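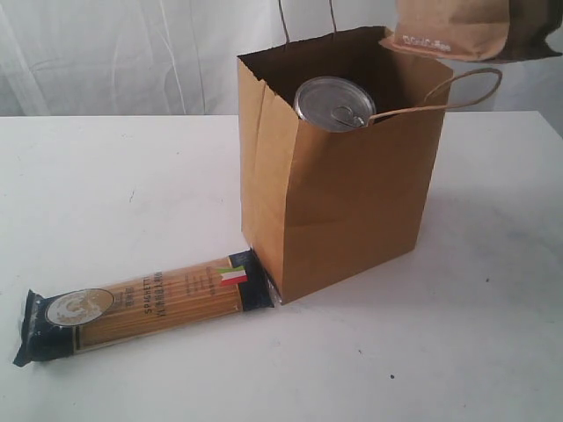
**Leif Fogh** replied: Leave them another fortnight. Foxglove pods that are still green at the top of the spike will give you green seed, and green seed gives you a tray of damp compost to look at until spring. Cut when the lower pods have gone brown and started to split.

---

**rami_kassab** (original poster)
3 July 2023

Thanks Leif. Trouble is the lower ones have already split and I suspect most of the seed is now in my neighbour's gravel, where it will do beautifully. These are the white ones from the Genville swap, sown in March last year. I've got seven spikes left standing and I'd like to keep the strain going if I can. Do I bag them on the plant or cut the lot?

---

**Zoëga_S**

Cut the lot. I know the books say to tie muslin over each spike. I did that once and the first proper wind turned the border into a row of small ghosts, then flattened it.

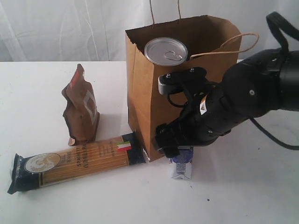 White foxgloves are worth a bit of bother, mind, as the purple ones will swamp them in a couple of years if you let everything self-sow. Cut the stems on a dry afternoon and put them in head down. A plain brown carrier with the twisted paper handles is what you want, as it stands open by itself and you can hang it from a nail by the handles if you've got mice. Give it a shake whenever you walk past. Don't fold the top over.

---

**Leif Fogh**

Disagree about cutting the lot. Take the bottom third of each spike now and the rest later. And I would fold the top over, Skarphéðinn, having once sneezed into an open one.

---

**Zoëga_S**

I can't be held responsible for your sinuses.

---

**ketill_o**

Will they even come white? I bought 300 "pure white" foxglove seeds from the Sturbridge plant sale and raised 23 decent plants. Seven were white. The rest were the colour of a school blazer.

---

**Þröstur B.**

Depends what the bees have been up to. If there are purple ones over the fence you'll get a mixture, and the seed packet isn't going to apologise. You can sort them fairly early, though. Look at the leaf stalks on the young plants: a purple flush usually means purple flowers, and plain green is your best bet for white.
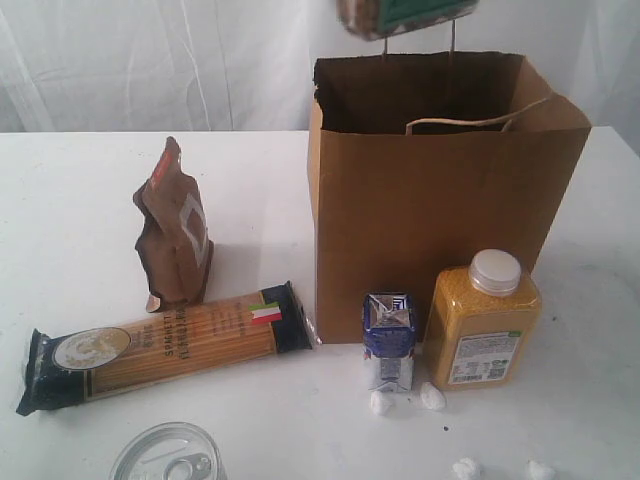

It isn't foolproof, and I've binned at least one seedling I now feel bad about, but it saves giving bed space to things you don't want. Pull the flushed ones before you plant out in autumn, or give them to someone on Liem Road who isn't fussy.

---

**rami_kassab**

I live on Liem Road.

---

**Þröstur B.**

Then you'll have had some of mine. Sow yours on the surface, by the way, and don't cover them. They need the light.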